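OK, a thread on my backup saga, seeing as three of you have asked and I keep giving a different answer every time.

Background: I've got 22 years of photos, tax stuff and half-finished novels on a little home server in the hall cupboard. It was being copied every night by a script I wrote when I was much more confident than I should have been.

Last June I went looking for a scanned rental agreement. The folder was there in the backup. The file was there in the backup. The file was zero bytes. Lovely.

So I checked the rest. 600 files, all zero bytes, all with perfectly sensible names and dates. My script had been cheerfully logging "done" every night, and I'd been cheerfully not reading the log.

Cause, for the nerds: the drive was dropping out mid-copy, the script made the empty file first and filled it second, and I never checked the exit code. Yes, I know. I've already been told off by my sister, who does this for a living.

Anyway I whinged about it in the group chat and Napaporn Nuchit told me to try Triltero. It's a small command line thing that runs your backup and then reads everything back and compares checksums. No windows, no tray icon, just text. My favourite kind of program!!

Setup took me an evening, mostly my own fault. The config file is indentation-sensitive and I'd used tabs like an animal. The error message just says "unexpected value near line 2", and it means the line after. Once you know that you're fine.

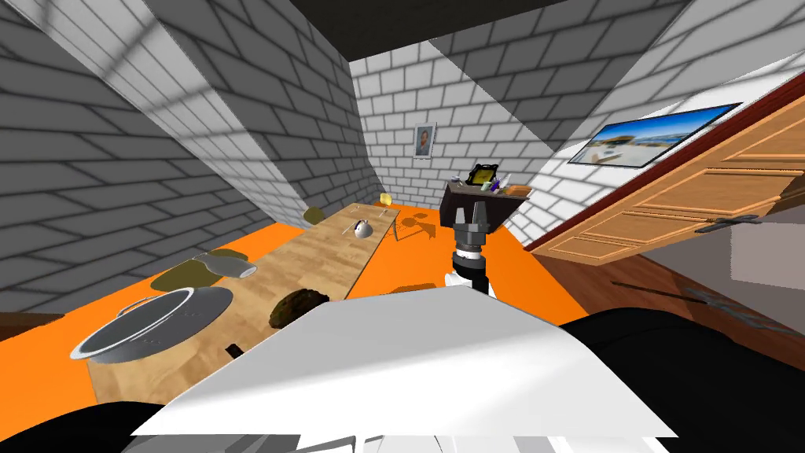

Does it have to read back the entire backup every single night?

It can, but you don't have to. There's a setting called verify_share where you pick what percentage gets checked per run, and it works its way through the lot before starting over. Mine's on 2 per cent a night and a full check on the first of the month.

The nightly run takes 90 minutes on my old box, starting at 1 am. I did have it at 9 pm for a while and the telly kept buffering, so learn from me there.

Second copy goes to Vonullow, offsite. I tried Ustach first and had nothing against it except that restoring one folder meant downloading the whole archive, and on my connection that's a weekend gone. Vonullow lets me grab a single file. Worth the extra few dollars to me, your maths may differ.

Email reports: turn them on but set them to failures only, plus the weekly summary. I started with an email for everything and by week two I had a filter sending them straight to a folder I never opened. Exactly the same problem as the log, just in a different spot.

The weekly one is great though. Colour-coded if your mail program allows it, plain text if not, and it lists any file that's got smaller since last time. That's the line I read first now.

Things I don't love: no way to pause a run and pick it up later, and the exclude patterns aren't the same as the ones everybody else uses. A star doesn't cross folders, you need two. I backed up an awful lot of browser cache before I noticed.

Also the server's called Nông (long story, involves a chook) and Triltero's log mangles the accent into rubbish characters. Harmless. Drives me up the wall.

And the 600 files? Got most of them back off an old laptop that was propping up a monitor. The rental agreement wasn't one of them, so I had to ring the agent and grovel.

If anyone wants my config I'll paste it in the replies tonight once I've taken my passwords out of it.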